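Home Galleries Notes Shop Talk Contact

5 min read

Laundry week at the Ollormont house

Quick gallery, typed up between loads. Everybody who came by for the basement sale asked about the wash room so here it all is. Long version some other time.

Background for anyone new: the house on Waden Street has four people in it, two of them play soccer, one works in a kitchen and one (me) mostly wears the same sweater. We share one washer. We used to share one giant hamper too and that was the whole problem. Everything went in, whoever got desperate first did the wash, and whoever did the wash got blamed for the pink towels. February was bad. So Roxana Quintero drew up a plan on the back of an envelope, we argued about it over soup, and then we sort of did it.

Not a makeover. Spent 200 dollars total and most of that was the shelf.

Only one picture came through to this page so far, the rest are still on Wayne's old laptop. I've left the captions in where they go and will drop the photos in when he finds the charger. Read them as notes.

The shelf

Sandhu utility shelf, the tall one, bought used. One leg short. Wayne Dhillon shimmed it with a folded cereal box and it has stayed shimmed. Detergent at the bottom now after the leak - should of been there from the start. Stain stuff on the second shelf, rags above that.

Top shelf is for things none of us want to deal with. Single socks, a curtain, the fancy tablecloth that says dry clean only. The curtain may be from before any of us lived here.

The line

Runs wall to wall, retractable. Good for shirts, no good for jeans. It sags. If you hang two pairs of jeans in the middle you get damp knees on the floor, ask me how I know. Marius wants a second line but there's no stud where he wants it.

Pegs are in a coffee can. Fine.

The chart

Roxana's. Taped to the inside of the door. Says who has the machine when, and then in smaller writing underneath, what happens if you leave a load sitting (it gets moved, you don't get to complain). Monday is hers and has been since before the chart. Kitchen whites go overnight, they take forever. Soccer stuff gets its own load, this was the hardest fight and I'm glad we had it.

The washer

Erkeo front loader. Loud on spin. Took the door seal off in the fall and cleaned it properly, first time in I don't know how long, and the smell went away for good. Do this. Takes an evening. Old toothbrush, gloves, put a towel down. We'd been buying scented beads for months to cover it up, which is money I'd like back.

The drum holds less than you think. Half the reason things came out gray was we were cramming it.

The folding table

Card table with a blanket over it. Wobbles. Wayne says he'll build a real one and has been saying it since the summer. Meanwhile it works as long as you stack towels over the legs and shirts in the middle. Do not sit on it.

The baskets

OK this is the part people actualy asked about. We got rid of the giant hamper and everybody got a basket. Small enough that when it's full it's one load, no sorting on the floor, no digging. You carry it down, you tip it in, you carry it back up. Took me an hour of standing in the store lifting baskets by the handles like a crazy person but worth it.

What I looked for - holes all over so nothing goes sour in the bottom, handles that stick out so your knuckles don't scrape the doorframe, no sharp corners. The stairs are narrow. I also wanted something that didn't look like it came from a hospital, so yes I paid a bit extra for the trim and yes I got teased for it.

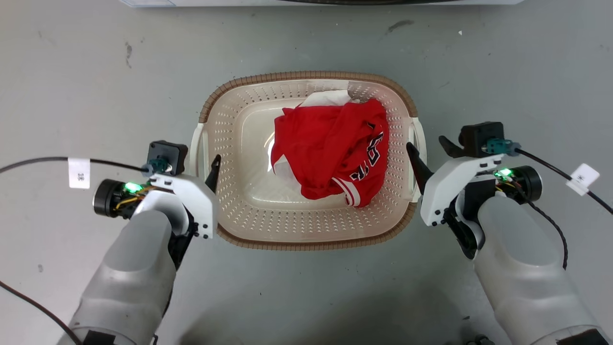
Vernon Tremblay

Off-white plastic, rows of little holes in the sides, woven rattan-style band around the rim. White loop handles on the short ends. Red jersey bunched up inside with some white underneath it, which is exactly the kind of mix the chart is against.

So about reds and whites. Rule is now that a red jersey goes in cold with other darks, inside out, and any white thing sharing a basket with it gets pulled at the machine. Doesn't matter if it's been washed before. Doesn't matter if the label says colorfast. We have the pink towels to prove it and Marius Ardeleanu still uses his.

Lettering on jerseys is the other thing. Keep it out of the dryer, hang it on the line. Shahla Taheri from next door lost the numbers off one of hers in a hot dryer and spent the rest of the season explaining which player she was. Iron nothing. If the cuffs are striped, do a cold soak by itself the first time and look at the water.

Cleaning the baskets - shower head, dish soap, let them drip in the tub. Lint gets stuck in the holes so a bottle brush helps. Mine gets done when I remember. The woven trim I just wipe with a damp cloth and dry off, didn't want to find out what soaking does to it.

Floor is bare concrete down there, so sweep before you set a basket down if you're going to be dragging it. Grit scratches the bottom, and then it ends up on the bedroom rug. I'd like a mat. Roxana says mats get moldy. Still talking about it.

Still to do

Second line, if we find a stud. Real table. A hook for the bottle brush. Somebody needs to go through the single socks, and I'm not doing it again, I did it last time and got through maybe a third of the bag before supper.

Rest of the pictures when the charger turns up. If you want the name of the place with the baskets ask me in person, I threw out the reciept and I'd have to drive past to remember.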